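Working Group on Collection Practice: Minutes, May
Present: Delia Tănase (chair), Seraina Thaler (notes), Nedelcu staff, one guest from Adetti
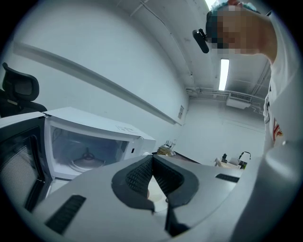 1. Last minutes
Accepted with one fix. The Kedier checklist was "received," which doesn't mean anyone agreed to it.

2. Draft rules for hand-held gripper sessions
Delia went through the draft, now at 9 pages. Seraina asked who is going to read 9 pages before opening a microwave door. The guest said Adetti has a longer one. Seraina asked if people there follow it. The guest did not have that information.

Rule 4 (operator completes a self-check before each take): doubts from most of the room. A box ticked 404 times in a row with never a "no" tells us about the box. Delia wants to keep it for now. Seraina's objection is noted at her request.

Rule 6 (appliances unplugged for door tasks): agreed. Wording changed from "should be" to "is."

Rule 7 (faces blurred before files leave the site): agreed in principle. Delia pointed out that hair, clothing and a voice can still give a person away to coworkers. The draft calls blurred footage "anonymous." That word comes out. Nedelcu will suggest another.

Rule 11 (table cleared between tasks): long discussion. Real kitchens have clutter, and a rule that removes it may leave us with tidy data that is no use to anyone. Left open.

3. Hillico quality label
The label asks for 2,000 reviewed takes per site. It does not say what a reviewer looks for or what happens to a take that fails. Delia thinks having the label would help with customers. Seraina said that is a sales reason and should be written down as one. No decision. We will not pay for it until we have seen the review guide.

4. Actions
Delia: cut the draft to 2 pages, keep the long version as a reference.
Seraina: pull a sample of self-checks and compare them with the footage.
Nedelcu: new wording for Rule 7.

5. Other business
The guest offered a training day. Seraina asked for the price in writing first.

Closed at 4:40 p.m.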